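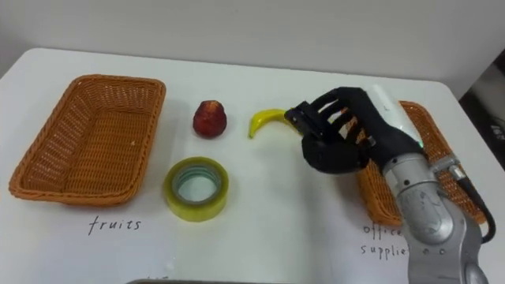

«Ordenar no te va a arreglar la vida, te va a ordenar la casa»

Lleva nueve años entrando en casas ajenas para decidir dónde van las cosas y ha pedido que no pongamos su nombre. «Mis clientas me leerían, y algunas se reconocerían», explica. Aceptamos, con cierta reserva: en un sector donde todo el mundo firma hasta las etiquetas de los tarros, la discreción resulta sospechosa. Quedamos un viernes a las nueve y media de la mañana en una cafetería con demasiado ruido, y lo primero que hace es apartar el servilletero para dejar el bolso.

Hasta el año pasado trabajó para Jendlow, la empresa de organización doméstica que vende sesiones por paquetes. El básico costaba 489 euros e incluía una visita, un plan por escrito y dos llamadas de seguimiento. El completo subía a 862. Le pregunto qué se llevaba la clienta por la diferencia.

«Cestas», contesta. Luego matiza: «Cestas y una segunda visita. Pero la segunda visita servía sobre todo para colocar las cestas».

Cuesta saber cuánto hay de desengaño y cuánto de rencor. Ella admite que no se fue en buenos términos y que ahora trabaja por su cuenta, de modo que tiene interés en que los paquetes parezcan caros. Cobra 85 euros por una mañana y asegura que no vende recipientes de ningún tipo. Cuando le digo que también eso es una manera de vender, se ríe y pide otro café.

El oficio, según lo cuenta, tiene menos ciencia de la que se anuncia. Una casa se desordena porque entran cosas y no salen. «El ochenta por ciento del trabajo es estar sentada en el suelo al lado de alguien que no quiere tirar una batidora rota», dice. Le pregunto de dónde sale ese ochenta por ciento y reconoce que de ninguna parte. Lo ha oído en cursos y lo repite. En mi libreta lo apunté con un signo de interrogación y ahí sigue.

Sobre los cursos es menos indulgente. Hizo dos. El segundo, el de la escuela Adeyemi, costaba 423 euros y daba derecho a un diploma en PDF. Lo dedicaron casi entero a las categorías: qué es comida, qué es papelería, qué es «sentimental», esa caja donde acaba todo lo que da pena. «Nos pasamos una tarde discutiendo si las pilas son herramienta o electrónica. Salí de allí con dolor de cabeza y en mi casa las pilas siguen en el cajón de los cubiertos».

Aun así defiende las etiquetas, que a quien firma esto le parecen una forma bastante cara de escribir «arroz» en un bote donde se ve el arroz. Ella responde que la etiqueta es para los demás, para el hijo adolescente y para el marido que pregunta dónde están las tijeras. Pregunto si el marido deja de preguntar. «Unas semanas», dice.

Hay otra cosa que no termina de encajar. El discurso habitual del sector promete calma, tiempo libre, incluso sueño. Sakon, la aplicación que muchas de sus colegas recomiendan para inventariar armarios, habla en su página de «recuperar el control». Ella la probó en febrero, con su propia ropa. Fotografió los jerséis, los clasificó por color y temporada y dejó de abrirla antes de llegar a los calcetines. «Tenía el armario igual y además tenía que mantener el armario del teléfono».

¿Y las clientas duermen mejor? Tarda en contestar. Cuenta que una la llamó llorando de alegría por una despensa y que esa misma mujer volvió a contratarla al cabo de unos meses, con la despensa otra vez imposible. Le pregunto si eso es un éxito o un fracaso. «Para mi cuenta bancaria, un éxito. Para ella no lo sé. No soy psicóloga y me molesta que en este gremio se hable como si lo fuéramos».

Donde se pone más concreta es en lo que desaconseja. Comprar recipientes antes de vaciar el armario. Pasar los cereales a botes sin guardar la fecha de caducidad. Las cajas apilables Fumlow, que le parecen bonitas y obligan a bajar tres para llegar a la cuarta. Empezar por las fotos familiares, que es, dice, la manera más segura de acabar a medianoche sentada en la alfombra sin haber ordenado nada.

Su recomendación es más bien aburrida: un cajón, una bolsa de basura y media hora. Le hago ver que ese consejo está gratis en cualquier revista desde hace décadas. «Claro», dice. «Y la gente me llama igual».

Antes de irnos le pido que me enseñe el interior del bolso. Se niega.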